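14/07/2018
Shared workshop, Momton. Flirlow build, left and right arms.

Carried on from the bench work. Both arms are back on the stand and powered from the same supply. Left arm homed first time. Right arm faulted on joint 4 at start-up, the same fault as before the rebuild. Reseated the connector, cycled power, fault cleared. The latch on that connector is worn and wants replacing before we trust it.

Fingers. The forked pair printed on the Yuan came off the bed cleanly except for a little stringing inside the triangular cutouts, trimmed with a knife. Fitted to the right-hand gripper with the short screws. The long ones bottom out before the finger is tight, so do not use them even if they are the only ones in the tin. Ribs give a good bend when pressed at the middle and spring back straight. Nothing cracked at the root this time. The layer direction has been turned through ninety degrees since the December set, all of which split there.

Grip force left at 72 in the config. Units are whatever Kernbridge uses internally and the manual does not say. At 108 the fingers folded over on themselves with a rolled towel between them, and the controller still reported a good grasp. The position reading has to be checked as well as the current. Added a line for this in the grasp routine, not yet tested with thin cloth.

Wrist camera. Focus is fixed and set for arm's length, so anything on the gripper itself goes soft. Good enough for finding the drum. Exposure locked at the value Peiyu Hou found in the morning. With auto exposure on, the blinds pull the whole picture dark and the inside of the drum is lost.

Approach to the washing machine. Door open, drum stationary, machine unplugged at the wall. Target is the centre of the opening, taken from the inner edge of the gasket. Fitting a circle to the grey rubber works better than fitting to the drum holes, which gave 2 different answers on consecutive runs. Stopped the move short of the gasket and saved the pose.
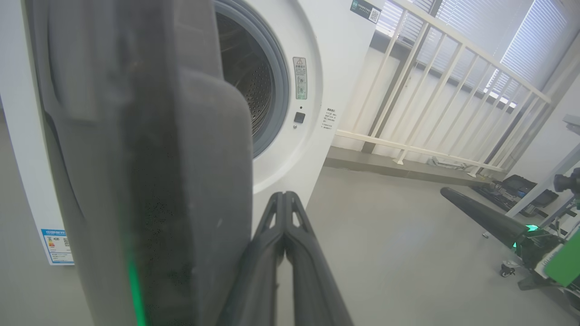

Wrist view at the drum opening. Forked finger at bottom centre, green panel at far right.

Clearance at the saved pose is almost 4 cm on the tighter side, by ruler. Not enough to turn the wrist with the fingers fully open. Close to half, go in, then open.

To do:
Replace joint 4 connector.
Print a spare pair of forked fingers, same orientation.
Redo the hand-eye calibration now that the camera bracket has been off.
Peiyu to repeat the circle fit with the blinds up.
Tidy the cable run on the right, it drags when the arm is low.

Powered down, both arms parked.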